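Wearing the work: the Plimora wrist kit under review

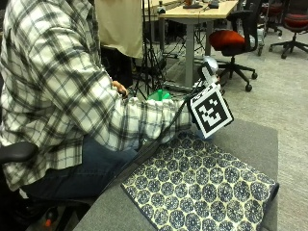 Manufacturers of household robots have long depended on people to show their machines how a task is done, and the equipment for doing so has been costly. Plimora, a kit released in February by the Warkdale firm Zolberg, is intended for smaller laboratories and colleges. It is worn at the wrist and records the path of the hand while its wearer carries out ordinary chores at a table.

The kit relies on a printed square marker, carried on a white card, together with a small rounded device raised above it on a short bracket. A black-and-white pattern of this type is inexpensive to replace, and Zolberg supplies spare cards with each order. The base price is $2338 for a single wrist, or $2306 for educational buyers.

Our review was conducted over a fortnight and concentrated on cloth, a material that robots continue to handle poorly. Patterned table mats were folded, turned and laid flat again, and 151 recordings were kept. Fitting was straightforward over a long sleeve, although the cuff tends to bunch. Tracking was dependable provided that the marker remained in view; it suffered when the forearm was rolled sharply inward.

The accompanying software, Zerouali, is less mature. It stores up to 2000 recordings per project and labels them adequately, but export is slow and the manual assumes considerable prior knowledge. Zolberg has advised that a revised edition is in preparation.

For organisations entering the field, Plimora represents fair value – particularly at the educational rate. Those already equipped with a full motion-capture studio will find little in the kit to justify a change. Orders placed from Warkdale are dispatched within ten working days.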